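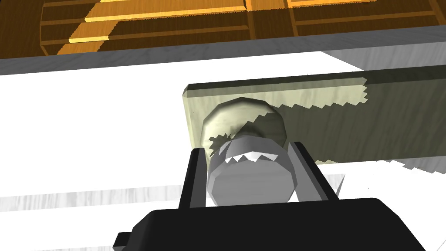

Wrist view, gray cylinder between the fingers, knob right behind it

Campbell robotics club: shadow edges in the wrist camera view
Stovunside Student Robotics Board > Simulation > Help

shiuli_g
Posted 4:12 pm
Our club is doing the simulated household task this October. We have 725 recorded runs from the wrist camera and we train on those. Ten of us share one lab computer, so every re-render costs us a night.
My question is about the shadows. Look at the board and the knob. The shadow edge is a row of saw teeth, and the same teeth go across the cylinder. The policy does all right when the surfaces are evenly lit and gets worse when a shadow lands on whatever it is reaching for. Has anyone fixed this in Stava without making the render crawl?
Shiuli Gunawardena, Campbell

pelletbin
Posted 4:40 pm
That is a low resolution shadow map. Raise it in the light settings. We went up one step and it was fine.

tork_wrench
Posted 4:58 pm
I would leave it alone. If the training pictures and the test pictures have the same teeth, the network doesn't care. You are looking at it with human eyes and it bothers you. Check your action labels first. When our runs got worse we blamed the renderer for two weeks and it was a time offset between the camera and the joint log.

shiuli_g
Posted 5:21 pm
We checked the offset in September and it is one step, same for all runs. I can check again.
My trouble with "same teeth in both" is that the teeth move when the light moves, and the light is randomized. So does the policy see a corner of an object or a corner of a shadow? I don't know how to tell.
For comparison, this one has open floor between the fingers and nothing held. There is a bit of the same edge in the lower left, next to the gripper, and the rest of the floor is pretty clean. 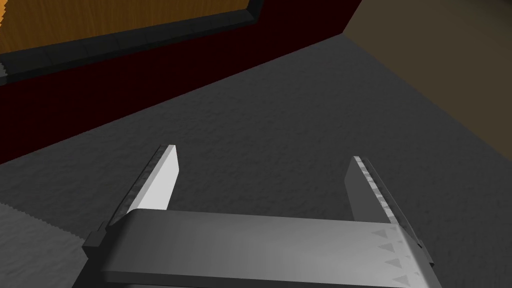 Re: Campbell robotics club: shadow edges in the wrist camera view

mothgate
Posted 6:03 pm
You can tell by sorting. Take the failed runs, tag which ones have a shadow edge near the target, then do the same for a set of good ones. It's dull work but it's one evening with pizza. How many failures do you have?

shiuli_g
Posted 6:10 pm
33 in the last test batch.

mothgate
Posted 6:15 pm
That's not many. Go through all of them by hand.

pelletbin
Posted 6:31 pm
Or just raise the setting? I don't see why you would tag pictures for an evening when it is one number in a file.

tork_wrench
Posted 6:44 pm
Because then she has to re-render everything, and if the shadows weren't the problem she has lost the night and still has the problem. Tag first.

pelletbin
Posted 6:52 pm
Fair, but she could re-render a small batch. Our Mivero export was 1,951 frames and it finished before dinner.

shiuli_g
Posted 8:37 pm
Started tagging. Putting one up because two of us disagreed on it. The wood at upper left has the jagged line running down it, and there's another at the bottom left corner. Nothing near the fingertips though. I marked it "no shadow near target." My teammate says the bright wood counts, as it's the brightest thing in view and the network could lock on to it.
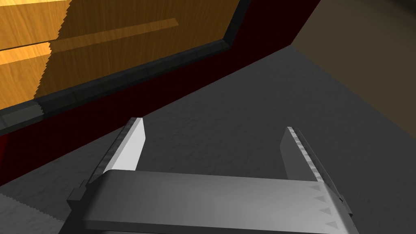 Fingers open over the floor, lit and shaded wood at upper left

mothgate
Posted 8:55 pm
Make it a third tag, "shadow edge in view, not near target." Don't argue about each one or you will be there until midnight.

tork_wrench
Posted 9:02 pm
Agree with the third tag. I still think it's the labels — post the joint log from one failed run when you get a chance.

shiuli_g
Posted 9:20 pm
OK, three tags. I'll post the log tomorrow after class, and pelletbin, I'll queue a small batch at the higher setting tonight and let it run while we sleep.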